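Flukbridge Household Advice Service
Care of Wooden Tables, Desks and Worktops

Last reviewed 25/04/2026

This page sets out the Service's general advice on the routine care of indoor wooden furniture. It is intended for tenants and homeowners in the Flukbridge area and replaces the leaflet previously available from the Zervas Street office. It does not cover garden furniture, floors or antiques. Owners of valuable or inherited pieces should consult a qualified restorer before applying any product.

Identify the finish first

Most damage to wooden furniture in the home is caused by a cleaning product that does not suit the finish. Before any work is carried out, the finish should be identified. Modern tables are generally sealed with lacquer or varnish. Older or handmade pieces may be oiled or waxed, and a small number are left bare.

A drop of clean water placed in an unobtrusive spot will usually settle the question. On a sealed surface the drop will stand up and may be wiped away without a trace. On an oiled surface in good condition it will also bead, though less sharply. If the water sinks in and leaves a darker spot, the wood is bare or the oil has worn away. The test area should be dried promptly.

Routine cleaning

Dust should be removed with a soft, dry cloth before any damp cleaning takes place. Grit trapped under a wet cloth will scratch lacquer.

For weekly cleaning, add a small amount of mild dish soap to a bowl of lukewarm water. Wring the cloth out thoroughly; it should feel barely damp to the hand. Wipe in the direction of the grain, follow with a second cloth dampened in plain water, and dry the surface at once. Water should never be left to dry on its own, particularly at joints and along edges.

The following should not be used on any wooden surface: scouring powder, steel wool soap pads, bleach, undiluted vinegar, and all-purpose sprays containing ammonia. Residents who have been using silicone-based sprays are advised to stop -- the residue builds up over time and makes later refinishing difficult. 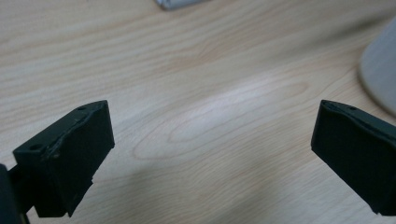 Light is the most useful aid in checking a tabletop for wear, and the check takes only a few minutes. Stand to one side, bring the eyes down close to the level of the surface, and look toward a window or lamp. Scratches, dull rings and sticky patches that are invisible from above will appear as breaks in the reflection. Pale wood calls for particular patience, as the glare on a smooth finish can turn the grain almost white and hide whatever lies within it. Move to the other side and look again before deciding that the surface is sound. Marks that follow the long, looping lines of the grain are often part of the figure of the wood and should not be rubbed.

White rings and cloudy marks

A white ring left by a hot cup or a wet glass is usually moisture held in the finish. It should first be left alone for a day or two, as many such marks fade without treatment. If the mark remains, lay a clean, dry cotton cloth over it and pass a warm iron across the cloth for 20 seconds, with the steam switched off. Lift the cloth and inspect. The treatment may be repeated, but the iron should not be allowed to rest in one place. This method is suitable for solid wood only. On veneered furniture the heat may loosen the glue, and a little paste wax rubbed gently along the grain is the safer course.

Dark marks are a different matter. They indicate that water has passed through the finish and reached the wood itself. They cannot be removed by polishing, and the area will generally need to be stripped and refinished.

Oiled surfaces

An oiled table or worktop should be re-oiled when it begins to look dry, or when it fails the water test described earlier. Residents commonly ask which product to choose. The Service makes no recommendation as to brand, but the label should state that the oil is suitable for indoor use and, where relevant, for surfaces that come into contact with food.

Apply 2 thin coats along the grain, wiping off all excess after each one, and observe the drying time given on the label. Heavy coats remain tacky and attract dust.

Used oil cloths are a recognized fire hazard and can ignite without any flame being present. They must be laid flat outdoors to dry, or soaked in water and sealed in a metal container, and must never be left crumpled in a bin.

Scratches and dents

Light scratches in a waxed surface may be rubbed out with a little fresh wax. Scratches in lacquer may be made less visible with a wax filler stick one shade lighter than the surrounding wood. A stick that is too dark will draw the eye to the repair.

Sanding is not advised on veneer. The decorative layer is thin, and once it has been sanded through it cannot be restored.

Further help

Printed copies of this page, and a separate sheet on chairs and loose joints, may be collected from the front desk at 19 Kotero Road during opening hours. Requests for large-print copies should be made at the same desk.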